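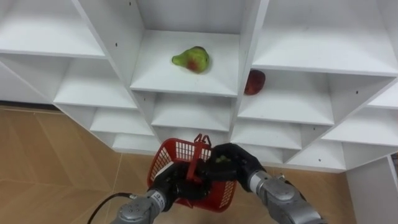 A green pear with a reddish blush, on a white shelf.

Growers wanted: winter cover crop trial, Flodescombe and Flundside

We are looking for people with ground to spare and low expectations of glamour. From September to May we want to find out which green manures will stand up to a winter in the valley, and which will sulk, rot or be eaten by pigeons before the clocks go back. You would grow them, and we would pester you for notes.

The trial is run by the Moen Growers' Group. We have done this twice before on a smaller scale. The first year taught us that field beans can be sown too late, something several members had been saying for years at no charge. The second year went better, apart from the mustard.

What we are testing

Four sowings, side by side, plus a strip left bare for comparison:

Grazing rye
Winter vetch
Rye and vetch mixed
Crimson clover

The bare strip is part of the trial. Please do not sow anything in it out of pity. Last time one plot's bare strip had a very nice row of spinach down it by February and we had to leave it out of the results.

Who can apply

Anyone growing vegetables or cut flowers within the Flodescombe, Flundside or Genard parishes, whether that means a market garden, an allotment, a school plot or the bottom half of a long back garden. You will need 300 square feet that can be tied up until May, all of it in one piece and all of it treated much the same way in the past year. If half of it had a load of horse muck in spring and the other half had a trampoline on it, choose somewhere else.

We would especially like to hear from people on the heavy clay north of the river. So far almost everyone who has come forward gardens on the sandy side, where things drain, and where people are cheerful in January.

You do not need to be organic. You do need to leave weedkiller off the trial plot for the whole period, and tell us if the cows get in.

What you would do

Clear and rake the plot in early September, mark out the five strips with the pegs and string we give you, and sow at the rates on the sheet. The sheet is in grams per square metre and your plot is measured in square feet. We know. Halvard Isaksson has done the sums on the back.

After that it is mostly looking. Once a month, note how much ground is covered, how tall the tallest bit is, what has been eaten and whether water is standing on the surface. It takes a quarter of an hour, or longer if your neighbour comes over. "Fine" is not a record. "All fine" is not a record either.

In November and again in April someone from the group will visit to take soil samples and count worms. You are welcome to help with the worms. Most people say no the second time.

In spring you cut everything down at the stage we tell you, leave it to wilt, and dig it in or cover it, according to which group you have been put in. You don't get to choose. Two weeks after that, a last look, and then the plot is yours again and you can put your potatoes in, late.
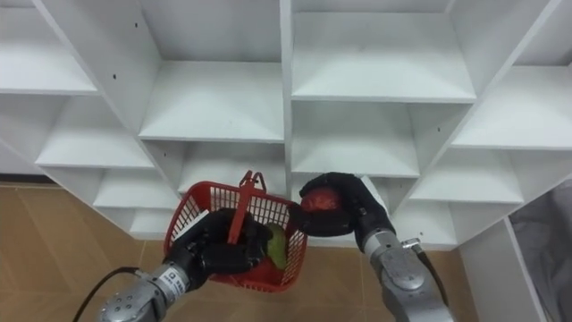

What you get

The seed, the pegs, the string and a soil test at each end, with someone to explain what the numbers mean. There is also a payment of £300, made in two halves: the first when the November samples are taken and the second when your notes come in complete. Nothing in the middle, however moving the email.

The whole trial has £2375 behind it. Those quick at arithmetic will see that this does not stretch to many plots once the testing has been paid for. We can take five, and we would sooner have five people who write things down than fifty who mean to.

If we are oversubscribed we will choose for a spread of soils. Being turned down says nothing about your gardening. It may say that you live on sand.

How to apply

Send us a page covering:

Where the plot is and how big it is
What has grown there in the past two years, including the failures
What the soil is like when you dig it wet, in your own words
Whether it floods, and how far up
Who will look after it if you are away

Please keep it under 700 words. One of last year's applications ran to a great deal more than that, with a history of the hedge. It was a good history but we still don't know the soil type.

Photographs of the plot are useful. Photographs of your prize leeks will be admired and ignored.

Email applications to Siv Boström, or put them through the door of the Moen seed store, which has a slot in the left-hand side. The slot in the right-hand side belongs to the bowls club. Applications close at noon on the last day of July and we will reply to everyone by the middle of August.

Questions

Anything about soil, sampling or worms should go to Olanrewaju Igwe. Anything about money should go to Siv Boström. There will be an open evening at the Genard village hall in July, starting at 7.30, with tea and a short talk by Sólveig Snorradóttir on sowing rye by hand without getting stripes. The side door is the one that opens.

Hens are not eligible, but their owners are, provided there is a fence.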